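From: Hildegard Rieger
To: members list
Date: 15 April 2018
Subject: Re: Shared storage rooms and the new key procedure

Dear members,

Thank you to everyone who replied to the notice on the shared storage rooms. Most of the replies raised the same point, so I am answering it on the list. The message from the Bitari building read as follows:

> The notice says that all keys must be returned before
> the end of April. Does this apply to tenants who paid
> the deposit under the old agreement? We have 2 keys
> for Room 124 and use both of them every week. We would
> also like to know who decides what counts as bulky
> goods, as the list in the notice is very short.

The return of keys applies to all tenants, including those who hold a deposit receipt under the old agreement. Deposits will be carried over to the new agreement without any further payment. Tenants with two keys may request two again, provided that both names appear on the form. Forms are available at the Plorkevard office and should be signed by the leaseholder.
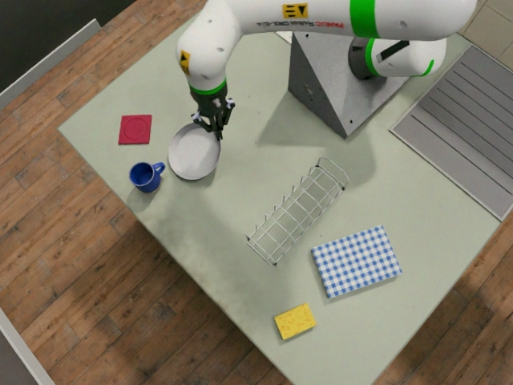
White robot arm over a pale green tabletop (computer rendering).

On the matter of bulky goods, the house rules adopted by the Pešek building will now apply to all sites. An item is bulky if it does not fit on the shelf assigned to the tenant. Bicycles are excluded and remain subject to the separate bicycle rules. Paint, fuel and gas bottles may not be stored in any room, whatever their size.

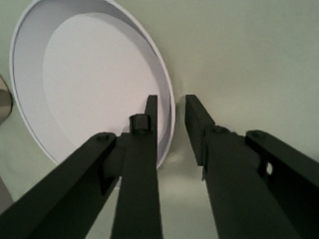
Items left in the corridors will be labeled and held for the period given in the house rules. The owner may collect them from the Prukico entrance during office hours on payment of the usual handling charge. Tenants who dispute a charge should write to the office and quote the number on the label.

Rooms 175 and 437 will stay closed while the locks are changed. Tenants assigned to these rooms will receive a separate letter with the date on which they may collect their new keys. Requests to exchange one room for another cannot be considered until that work is complete.

Please send further questions to the office address and leave the subject line unchanged.

Yours sincerely,
Hildegard Rieger
Tenant Services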